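The case for printing the opening life on every bottle

Food labels in this country are good at telling us when an unopened product should be eaten. They are poor at telling us what happens once the seal is broken. The first date is set by testing and printed in a clear place. The second is often a line of small type, and on many sauces, syrups, cordials and flavourings it is missing altogether or reduced to "once opened, use promptly". I think that second figure should be given the same standing as the first.

The two dates measure different things. An unopened bottle is a closed system. Its contents were filled under known conditions and the producer can predict, within a margin, how they will change. Opening it lets in air, moisture and whatever is on the spoon or the rim. From that point the rate of change depends on acidity, sugar, salt, preservatives and storage temperature. The producer knows the first four. The buyer controls only the last, and cannot work out the rest from an ingredients list that gives few quantities.

Last August the housing association in Pradovbridge, where I live, ran a cupboard survey among tenants who had agreed to take part. It recorded 1,895 opened bottles and jars. Of these, 1,328 carried no opening life stated in days, weeks or months. The survey was small in scope and nobody should build national policy on it, but it does describe a normal kitchen. Most of the items had to be judged by smell, colour or habit. None of those is a reliable test. Some spoilage has no smell, and some harmless changes, such as darkening in a fruit syrup, look worse than they are.
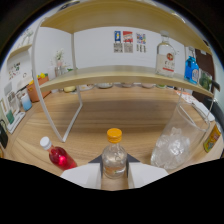 Photo: Lagman Picture Desk

Small bottles are the hardest case. A large carton of juice is usually finished within the week, so a missing opening life does little harm. A small bottle of colouring or essence may be used a few drops at a time and stay in the cupboard for years. It also has the least room for print. Producers give this as the main objection to any new rule, and it deserves a proper answer.

The answer is a symbol. Cosmetics have carried one for years: an outline of an open jar with a number of months beside it. It takes up very little space and needs no translation. A version for food would need 2 forms, one for days and one for months, and a mark to show whether the product must be chilled after opening. Zunen, a small condiment maker whose mustards are sold in my local shop, already prints something close to this on its lids. The type is plain and the figure can be read at arm's length.

The second objection is cost. Testing an opened product takes longer than testing a sealed one, because the result depends on how it is handled. This is true, but the work need not be repeated for each recipe. Products could be grouped by acidity and water activity, with a default opening life for each group. A producer who wanted to claim a longer period would have to supply the evidence. One who did not could print the default at no cost beyond the artwork.

The third objection is that more dates will mean more waste. People may throw away sound food the moment the period ends. I take this more seriously than the other two. Much depends on the wording. "Best within" and "use within" should be kept apart, as they are for sealed goods, and the stricter form used only where there is a real risk to health. A vinegar does not need it. A fresh pesto does. At present both may sit in the same fridge door with the same vague advice, and a cautious household will discard the vinegar while a careless one keeps the pesto.

There remains the matter of remembering when a bottle was opened. A printed period is of limited use without a starting point. Vestent, which supplies labels to school kitchens, sells a write-on strip for this purpose, and catering staff use such strips as routine. A blank box on the back label would do the same job at home. Some people would ignore it — I expect I would forget it half the time — but a box left empty costs nothing.

I would give producers 5 years to comply, starting with chilled goods and moving on to items kept in the cupboard. Old stock could be sold through as normal.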